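Project report: folding clothes with hand-held grippers
Group Plemby, Oct 11, 2019
Supervisor: Ward Dijkstra

The goal of our project is to collect demonstrations of folding, from which the arm in the school laboratory can learn later. In May we wrote in the plan that we would make 600 demonstrations. At this moment we have 500, and after checking we could keep 356 of them. The others were too short, or the garment slipped out of the fingers before the fold was finished.

We work at home on beds and tables, because the laboratory table is always the same and our supervisor wanted more variety. Each student uses two grippers, one in each hand. Thin cotton was easy from the first day. Fleece was more difficult than we expected. It is thick, and the fingers must take the fold at the edge and not too deep, otherwise both layers of the blanket below come with it.
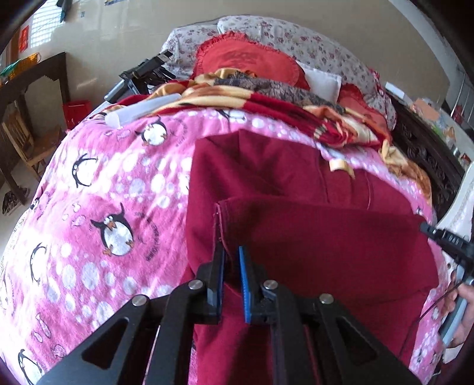 For the thick clothes we now close the fingers more slowly and wait a moment before lifting. With this method we repeated 16 of the failed folds and were satisfied with most of them. What still has to be done is the sleeves, and a better way to name the files, as two of us used the same numbers for one week.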